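Went to the opening of the new memorial wall at Zirnivholm on Sunday. A few notes from the day, in order.

1/ The wall carries 612 names. They are the people from the town and the farms nearby who were taken away during the occupation and did not come back. Until now there was one plaque by the train station with no names on it at all.

2/ Each name has a birth year and a street. No ranks, no job titles. Where the birth year isn't known, the space is left blank so it can be cut in later.

3/ Lieselotte Fröhlich designed it. She spoke for maybe five minutes. She said the hardest decision was the order of the names. She went with streets, so that neighbors stand next to neighbors, and families who lived in one house are together even when their last names differ.

4/ Hanane Kabbaj did most of the archive work. Two years with the old school rolls and the rent books from the Lenz mill. The rent books turned out to be the better source – the mill wrote down everyone in a household, babies included.

5/ The town had put out 60 chairs. More than 1,000 people came. Most of us stood on the grass and on the path down to the river. The speakers worked fine near the front and not so well by the trees.

6/ I stayed over Saturday and Sunday night so I wouldn't have to rush for the train.

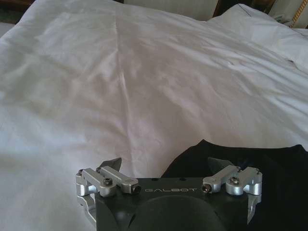
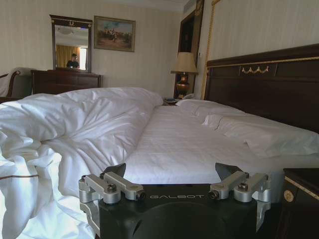

7/ The reading of the names started at 11 and went on until after noon. Students from the high school took turns, one street each. A boy who had Cliltetti Lane stopped at a name, asked for help with it, and then read it again properly.

8/ There was an argument beforehand about the site. Part of the town council wanted it up at the cemetery. The families wanted it on the market side, where people walk past with their shopping. The families got their way by 2 votes.

9/ A man next to me had come with his daughter to find his aunt. She is in the third row from the bottom, so he had to kneel. He had a photocopy of her school report with him. He put it back in his jacket after and they went to get coffee.

10/ The money came from the town, from private gifts, and from the Hilora fund. Kabbaj said the list isn't closed. If you have letters or papers with a Zirnivholm address from those years, the town archive wants to see them, and copies are fine.

11/ The wall is open day and night, no ticket, no gate. From the station go left along the river and cross at the second bridge. A printed book with all the names and sources is planned for August. I'll post the link when the archive puts it up.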